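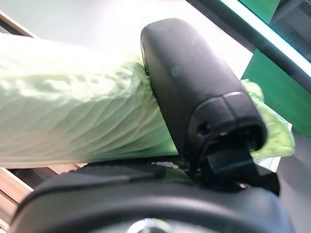
Ticket: Emberg pantry cabinet, pull-out shelf sags and door won't close
Opened by: Shagufta Jafri
Status: Pending parts

Opened March 11, 2020
The Emberg tall cabinet went in last July. The second pull-out now droops at the front like it has heard bad news, and the left door stops 2 inches short of closed. I have tightened everything that has a screw in it, including one screw that I think belonged to the wall.

Reply from Trarkeck Support
Please confirm the cabinet width and what is stored on the shelf. The runners are rated for 40 pounds per pair.

Customer update
Width is 58 cm, going by the label inside the door. On the shelf: flour, canned tomatoes, a stand mixer and my mother's pressure cooker. I weighed the lot on the bathroom scale and would like to keep the result between me and the scale.

Reply from Trarkeck Support
Understood. Take the drawer out, swap the left and right runners, and see if the droop changes sides.

Customer update
It changed sides. I now have a matching set of dents.

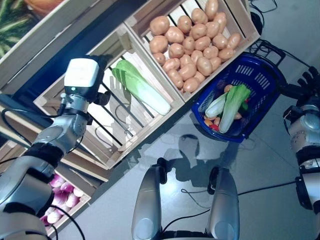
Runner kit ordered from Distwood, heavy-duty version, rated for 200 pounds. Support also suggests moving the heavy goods to the bottom of the cabinet. I asked if the Kakakhel basket insert would do for that, as I'd like open slatted sides for the potatoes — a wooden crate piled with them looks fine to me, and a crate has no runners to bend. Support says the insert fits but is sold without the screws.

Door still open 2 inches. Hinge adjustment to follow once the runners are in.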